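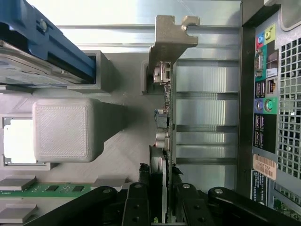
Lucimara Sampaio would have liked the siege of Adudov to run for another year, she told fellow players when the closing date was announced, but she agreed that the story had reached the point where one side had to lose.

FLOMEO TO CLOSE "THE SALT CROWN" AND OPEN NEW SETTING

2020-02-02

Flomeo, the play-by-post fantasy writing site, will end its long-running shared story The Salt Crown this spring and replace it with a new setting called Ilton.

The Salt Crown follows the fall of Adudov, a walled harbour city held by a guild of tide mages against the hill clans. It has been written in turns by 131 players, each posting as a single character. The final part, covering the breach of the sea gate and the flight of the last regent, will run to 23 chapters. Posting in the main thread closes once the last of these is complete. Side threads may carry on for two weeks after that so that players can finish duels, trials and journeys already under way.

No character will be killed off without the agreement of the player who writes them. Characters whose players have left the site will be treated as having sailed with the regent's fleet and will not be used again.

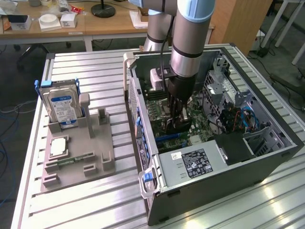

The full text will stay on the site and can be read without an account. Dalva Fagundes is editing a reading copy, which puts the posts in story order and takes out notes between players. Spelling of place names will be made the same throughout. The battle posts from January, when several players wrote the burning of the granaries at the same time and with different results, will be kept in the version the moderators ruled on.

Ilton is set in a valley where the dead are taxed and giants keep the roads. Magic is rare and must be paid for in years of the caster's memory. The setting was written by Ismael Coutinho, with maps by Relu Toma. Players may bring one character each at the start and may apply for a second once they have completed a story arc.

Combat rules have been shortened. Under the old rules a player could answer an attack at any length, and large fights often stalled. In Ilton each side posts twice and a moderator then writes the outcome. Spells must be declared in the first of the two posts. 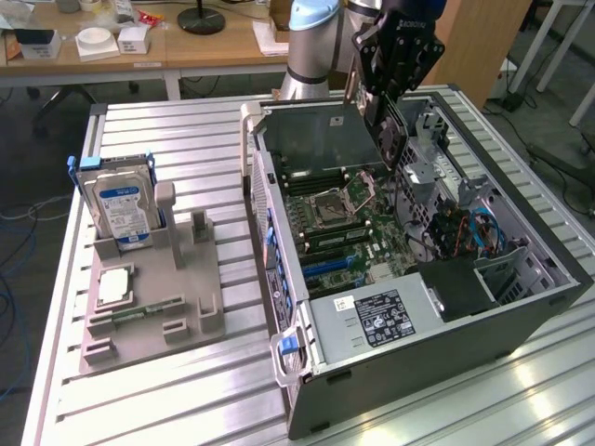 Josué Falcão argued against the two-post limit when it was put to players, saying that a good duel needs room for someone to make a mistake and recover from it. He has asked for longer fights to be allowed when both players want one, and the moderators have agreed to look at this after the first arc.

Character sheets for Ilton can be sent in now through the usual form. Sheets should give a name, a home village, one debt and one thing the character will not do. Powers carried over from The Salt Crown will not be accepted.

Notes to editors

Flomeo hosts turn-based collaborative fiction in English. Membership is free. Requests for the reading copy or for the Ilton maps should be sent to the moderators through the contact page.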